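Soup Sunday, or how I ended up caring about chafing pots

So I finally did it. After years of saying "we should really do a proper buffet some time" I put my name down to run the soup lunch at the hall, and then had to go and learn how a buffet works. I've eaten at plenty! Standing on the other side of the counter is a whole other business.

A bit of background. The lunch used to be Dymphna Kinsella's thing, and she ran it from two giant stockpots on the stove in the back kitchen. You lined up in the doorway, she ladled, you shuffled off sideways with your elbows tucked in. It worked fine until the line reached the coat rack and people started giving up and going for pizza. Dymphna moved over to Buckley in the spring (miss you, D) and left me a folder of recipes, most of them with gravy on.

The soups

I went with four pots, which was greedy. Leek and potato, tomato with rice, a lentil one with way too much cumin, and Dymphna's chicken and barley, the page with the worst gravy stain and so obviously the best recipe. I made the lentil and the tomato the night before, and they were better for it. The leek I left until morning. The barley needs watching, as it drinks up all the broth while your back is turned, and then you've got a sort of savory porridge. I kept a jug of hot stock handy and loosened it twice.

Shopping came to more than I'd planned, mostly my own fault for wandering into Oltenico on an empty stomach. I went in for leeks and came out with leeks, three kinds of crackers and a jar of something pickled that I still haven't opened. The bread was from Prilov, the seeded one, and I'd get double next time. People will take a modest bowl of soup and then five slices of bread. I am people.

The pots

Okay, the fun part. I'd been looking at buffet pots online for weeks, and I'd nearly talked myself into a set from Borkivero before Fiachra Nic Giolla pointed out that we could just use the white ones with the hinged lids. I love a hinged lid. With the old stockpots you were forever hunting for somewhere to put a dripping lid down, and it always ended up on the bread board. With these you tip the lid back and it stays on the pot, drips and all.

A few things I worked out while setting up:

Put them in a row along the back of the counter, so the front is clear for bowls and elbows.

Try every lid before you fill anything. If it leans back against the wall, you want to know how far the pot can slide before the lid gets in the way.

Go easy on the heat. Soup that's already hot only has to stay hot, and the lentil one will catch on the bottom if you so much as look at your phone.

Label the soups! I forgot, and spent the first ten minutes yelling "that one's got chicken in it" across the room.

I also like the plates up front near the middle, where you can reach them from either side. My first idea was to have them at one end like a cafeteria, but then everybody has to start at the same end, and we were right back to the coat rack.

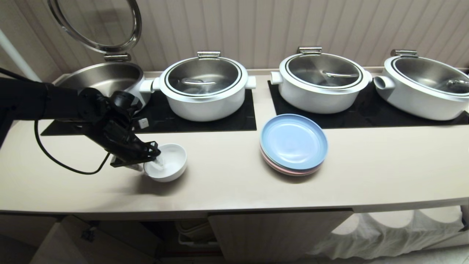

What I'd change

Fewer soups, for one. Three would be plenty, and I'd drop the tomato, which came home with me and has been lunch ever since. I'd also bring more ladles. We had 2, and they kept wandering from pot to pot, so by one o'clock there was barley in everything.

Fiachra wants to try chili next, with rice in one pot and toppings along the front. I'm in, as long as somebody else chops the onions. If you have a good recipe for cornbread that doesn't turn to sand by the afternoon, leave it in the comments and I'll test it this week.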